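Stosby Home Forum > Furniture and Small Spaces > Square table as a fruit prep spot, yes or no?

mapleandrye
Posted in July

Hi all, long time reader, first time I've started a thread in this section. We moved my old work table into the den and now I want it to earn its keep. It's a light wood-grain square one with a cable hole near the far edge, and it sits on gray carpet. My plan is to use it for snacks and fruit and the kind of slow kitchen jobs I like to do sitting down, so peeling oranges, pitting cherries, topping strawberries while a ball game is on.

My husband says a desk is a desk and food belongs in the kitchen. I say our kitchen has one counter and he's always standing at it!

What would you put on the top to protect it? And is carpet under a food table just asking for trouble?

Fulvio Cirillo
2 replies so far, 8 years on the board

Carpet is asking for trouble. I say this as somebody who dropped half a pomegranate on a beige rug and then rented a machine twice to get it out. Gray hides more than beige, sure, but orange juice is sugar and sugar grabs dirt. You won't see it the first week. Give it until fall and there will be a dark patch right where your chair goes.

If you're set on it, get a chair mat. I have the Lamont one, clear, with the little nubs underneath. Ugly but it wipes down.

tenpenny_jo

Oh come on Fulvio, people eat popcorn and drink wine on carpet every night of the week and they live. It's an orange! I peel oranges at my desk all the time. The trick is to roll it first, press down with your palm and go back and forth a few times, and then the peel comes away in big pieces and you don't get that spray when your thumb goes in.

I do think you want something under the fruit though. Round things wander. My table isn't quite level (old house) and anything I put down heads for the window side.

mapleandrye

Ha, mine wanders too. I've been trying it out with an orange on the bare top and I like the size of it a lot. You can sit right up at the edge, rest both forearms on it and have plenty of room in front of you. At the kitchen counter I'm always hunched. 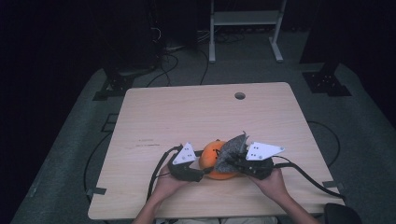
The finish is what worries me more than the carpet, to be fair. There are already a few faint dark scuffs left of center and I can't get them off with dish soap. I don't know if they're in the surface or on it. I tried one of those white melamine sponges on a tiny bit near the corner and then chickened out, as my sister took the shine off a whole nightstand that way.

And the cable hole! It's round and right there toward the back, a little to the right. I keep picturing juice heading straight for it. Does anyone make a plug for those that sits flush?

gus_in_the_garage

Yes, hardware stores have grommet covers for a couple of bucks. Measure across the hole itself before you go, not the ring around it. I bought the wrong size 3 times, so learn from me.

For scuffs, try a pencil eraser first. Plain white one. If it's rubber from a shoe or a chair arm it'll lift. If it doesn't move, put a drop of rubbing alcohol on a cotton swab and test it somewhere you won't see. Then stop. Don't go at it with anything gritty.

Fulvio Cirillo

Agree with Gus on the eraser. Disagree on the alcohol until she knows what the finish is. Some of the printed wood-look tops go cloudy and you can't undo it.

gus_in_the_garage

That's why I said test it somewhere you won't see.

Fulvio Cirillo

And I'm saying there's no such place on a table that small.

tenpenny_jo

Boys.

Maple, get yourself a tray with a lip. I have a Mito one, 2 handles, and it catches everything – peel, drips, seeds, the sticker off the fruit that otherwise ends up on my elbow. When I'm done I carry the whole thing to the sink. No mat needed on the table and I've never given the carpet a thought.

stellas_mom

Seconding the tray! I had the Mito and the handles got loose after a year, so now I use the Stondik which is heavier. It has a cork bottom so it doesn't slide around. A damp dish towel folded underneath does the same job for free, but don't leave it sitting there, you'll get a ring.

Also, question for the group, do you all keep your oranges in the fridge? Mine get those little dark marks on the skin and my kids won't touch them.

tenpenny_jo

Counter for me. The marks are only on the peel most of the time. Cut one open and show them.

mapleandrye

OK, I'm sold on the tray. The eraser got one scuff a bit lighter, so I'll keep at it tonight and leave the alcohol alone for now (sorry Gus). Fulvio, I'm also looking at chair mats, so you can have half a win. The Lamont comes in 5 sizes and I have no clue which one fits under a square table with a chair pulled up. Do you have yours sticking out past the legs, or does it stop at them?

Fulvio Cirillo

Past the legs, on the side where you sit. Go one size up from whatever you think you need.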